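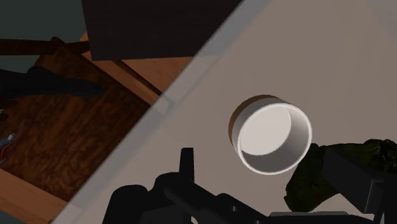 Fung-ping Siu escribe que su brazo Levden suelta el brócoli a medio camino, siempre por el mismo lado, y que ya ha cambiado dos veces las almohadillas de los dedos. Pregunta si toca comprar otras. No, Fung-ping. Guarda la cartera y saca un trapo.

## Cuando la pinza pierde la verdura

- **Para primero.** Seta de emergencia pulsada y luego las manos. El botón de pausa de la tableta no cuenta: el mío estuvo en pausa hasta que dejó de estarlo, y aún tengo la uña morada.
- **Desengrasa los dedos.** Agua tibia y una gota de jabón. El Urnisine va muy bien para los azulejos y fatal para la goma – la deja como pista de patinaje.
- **Mira el error.** El 2212 es «pérdida de agarre». El manual le dedica 300 palabras y ninguna sirve.
- **Baja la velocidad.** Yo trabajo al 8 por ciento cuando hay loza cerca. Es desesperante, pero las tazas salen caras.
- **Aprieta menos.** Subir la fuerza es lo primero que hacemos todos. El brócoli cede, se deshace en migas y la pinza se cierra de golpe.
- **Vuelve a calibrar en simulación** antes de poner comida de verdad. Con alrededor de 200 agarres virtuales me basta; el jueves hice la mitad y cené arroz solo.

Si después de todo esto sigue cayendo por el mismo lado, comprueba el tornillo del dedo. El mío estaba flojo desde marzo.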